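Support > Manipulation > Ballari > Closed tickets

We use cookies to remember your ticket filters. Accept / Manage

Pour-and-hold task: grip score drops on clear glasses
Opened by Retno Sopacua, assigned to Enda Sheehan
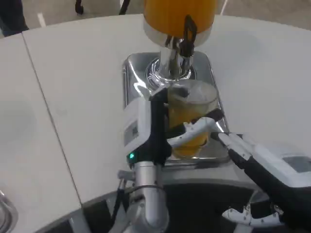
Hi Enda, and thanks so much for picking this one up again — I know January is a busy month for you all. We're repeating the two-hand comparison from Prasetyo's draft, where the left gripper holds the glass at the dispenser and the right hand comes in to help. With the Zovden policy trained on 1,000 demonstrations, I get 20 good holds out of 47 tries, and the draft reports far better than that. Same weights, same counter, same drip tray.

Enda: Hello Retno, lovely to hear from you! Could you check which grip threshold your config loads? Version 7 changed the default, and the older runs were scored with the previous one.

Retno: You were right to ask. Mine was on the new default, so I put the old value back and ran the whole set again after lunch. Now 41 of 47, and Vicente is very pleased — he had been blaming the glasses all week, poor things.

Enda: Wonderful. I'll ask Prasetyo to print the threshold in the methods section, next to the trial count. Please attach both score files before I close this.

Retno: Attached, with the config.

Status: resolved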